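Flatbread going leathery in a wicker basket

Posted 10th October by Kirsty Maihi

I put flatbread out in an oval wicker basket, no liner, and it doesn't stay nice for long. The pieces on top go stiff and the ones underneath turn soft and a bit damp. Rolls don't seem to mind nearly as much. Is it the basket, or am I doing something wrong? 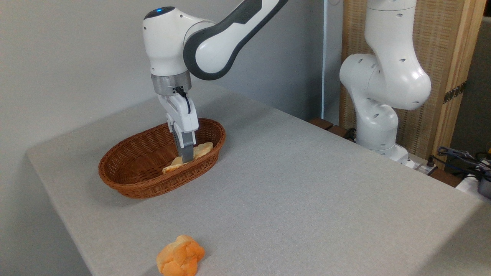
Antonina Zhuravel
Flat pieces dry out much faster than rolls, so you can't treat them the same way. Line the basket with a cotton dish towel big enough to fold back over the top. Let the bread cool on a rack for 3 minutes before it goes in, otherwise the steam gets trapped and you get the damp layer you're describing. Overlap the pieces a little and don't press them down. I keep rolls in a separate basket – they shed crumbs and flour over everything.

A towel buys you the length of a meal. After that, put whatever is left in a bag and freeze it.

Custódio Frade
just warm it up again, 17 seconds in the microwave under a damp paper towel. works for me

Erzsébet Orbán
The microwave is fine if you eat it right away, but it goes tough once it cools. A dry skillet on medium is better, turned once.

I agree with Antonina about the towel. Also check the basket itself. Tight weave holds crumbs, and old crumbs go stale and smell. Shake it out upside down, go over it with a dry brush, then wipe with a barely damp cloth and let it air overnight. Don't soak it. I soaked one from Allum and the rim came loose on one side.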